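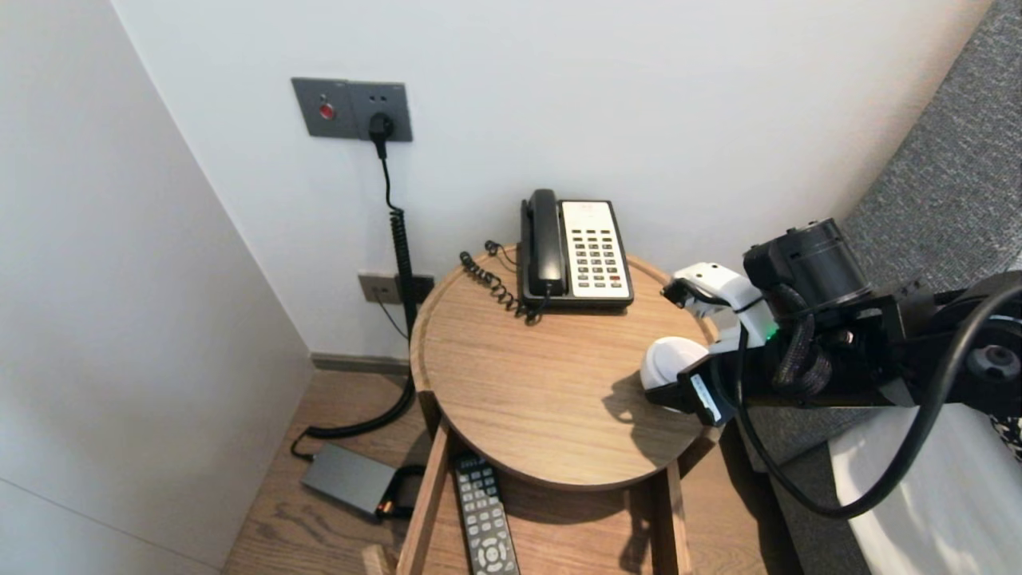

Evaluation thread: Nimura arm kit for bedside and side-table work

Filed under: Assistive Equipment > Arms and Grippers > Member Reviews

We use cookies to keep you signed in and to measure traffic. Accept | Manage preferences

t.chamoun
Posted April 17, 2020
Our department has been asked to advise on the Nimura kit before the trial period closes. The setup at the top of the thread is typical of the work we are assessing: a round side table next to a bed, a corded telephone on the table, a remote control on the shelf, and a power adapter on the floor. The trial includes 50 hours of remote support from Iltholm. Members who have used the kit in furnished rooms are invited to comment, in particular on cables.

rbarreto
We completed our own trial in January. Reach over a tabletop was satisfactory. Our reservation concerns the arm's own cable, which we had to reroute twice. The mounting guide assumes a bench and gives no instruction for working across a bed.

Hatem_Benjelloun
I do not agree that the guide is at fault. Section 6 covers cable slack, and the clips are in the box. A site that skips the section should not mark the product down for it.

rbarreto
Section 6 was followed. It covers a fixed base only. I would ask that my remark be read in that light.

judite.serrano
The more difficult question is the floor. Coiled cords are a poor target for any two-finger gripper, and the supplier's sample tasks do not include one. We requested such a task from Iltholm and were told it would be considered.

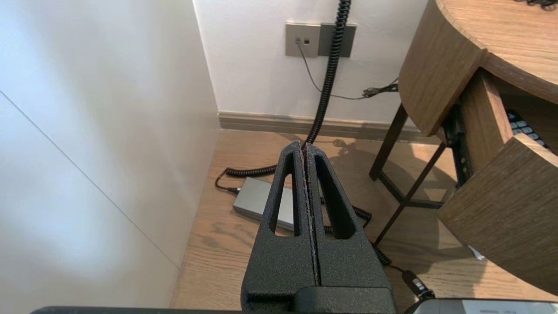

Wrist camera view, fingers closed, with coiled cord and power adapter on the floor.

judite.serrano
With the fingers closed, part of the adapter is hidden from the wrist camera. Any procedure for handling it should therefore include a second view. I would also have drawers fully closed before floor work begins.

Hatem_Benjelloun
The second view is a fair requirement. The drawer rule seems excessive, as opening and closing drawers is one of the tasks the kit is sold for.

m_macedo
For comparison, the Figueiredo office tested the Osia fingers on the same kit and logged 1,000 closing cycles without replacing a part. Grip on thin cable was not measured. I can forward the log to Ms. Chamoun on request.

t.chamoun
Please do. Our draft will recommend a further trial of 2 weeks, with a cord task and a second camera. The drawer question remains open, and objections may be entered in this thread until the draft is circulated.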